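Lanum Gripper Project

The Lanum Gripper Project is a student robotics project run as an optional course at the Andby technical school. Its participants build hand-held grippers, use them to carry out household tasks, and study the resulting recordings as material for teaching robot arms to handle everyday objects. The course is open to pupils in their final two years and may be counted towards the school's practical certificate.

History

The project grew out of an after-school electronics club which met in the Barroso building, a former printing works. The club had built wheeled robots for regional competitions, but its members increasingly spent their time on the arms and jaws fitted to them. A formal syllabus was adopted on 08/05/2019, and the first full intake began work that November. The name Lanum was taken from the club's last competition robot.

Organisation

Each intake is limited to 41 pupils, who work in pairs. The first term covers linkages, pivots and the choice of padding for the jaws. In the second term each pair receives a set of tasks to be performed in an ordinary home, usually a kitchen. These include clearing a table, putting rubbish into a bin and moving drinks cans from one surface to another. Pupils are asked to leave the room as they find it — a rule introduced after early recordings made on bare workshop benches proved of little use in lessons.

Recordings are stored in a shared library known as Luvance. Every entry carries a task name, a short written note and a mark for the quality of the grip. At the last published count the library held 1291 entries, of which 200 had been set aside for assessment.

Assessment

Pupils are marked on the design of the gripper, the care taken in recording and a written report. The report must discuss at least seven attempts at a single task, including those that failed. Thin-walled and rounded objects are considered the most demanding, and drinks cans form part of the final task set for all pairs.

Related activities

An open evening is held at the end of the second term, at which visitors may try the grippers. The project also lends equipment to neighbouring schools — normally for one term — and supplies printed notes on maintenance and the replacement of worn pads.

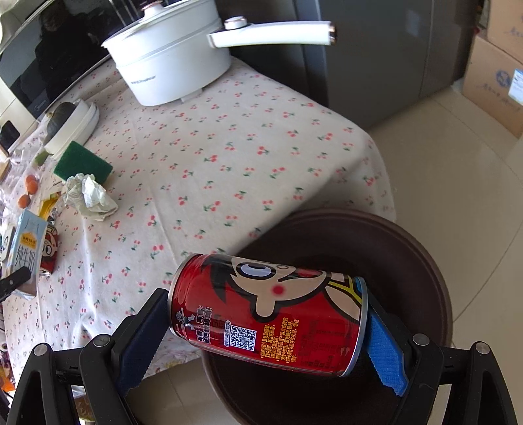
Dolores Esposito
Course Supervisor, Lanum Gripper Project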